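Sweeping Up Small Scraps: Dustpan and Brush on a Hard Top
Project report, group 2 - Kofi Ametepe, Noreen Mac Mathúna, Nestor Magbanua

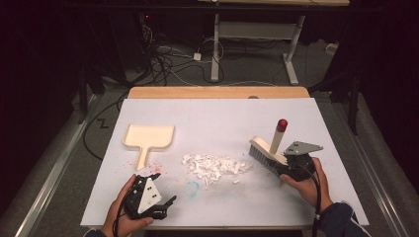 Our question was how much paper gets left behind when you sweep a table by hand, and if the size of the scraps matters. Kofi did the tearing, Noreen swept, Nestor wrote it down. Torn and crumpled white paper on a white top, heaped in the middle, cream dustpan on the left, brush coming in from the right. White on white was a bad choice - the strays just past the right side of the pile are really hard to spot, while the pink-red specks near the dustpan handle show up right away. Next time colored paper.

Counting. Scraps in total for all runs: 1196. Small ones (under a fingernail) 900, the rest bigger. Left on the table after one pass each: 227, nearly all small. Took forever to count, we split it over two evenings in March.

Problems. Crumpled bits roll, flat bits stick. Short strokes worked beter than long ones but we only changed that halfway, so the early runs dont compare well. Also the lip of the pan - a line of tiny stuff always stays in front of it. Peadar Doherty suggested a damp cloth for that line, not tested yet.

Still to do: table of results per run, redo runs 1 and 2 with short strokes.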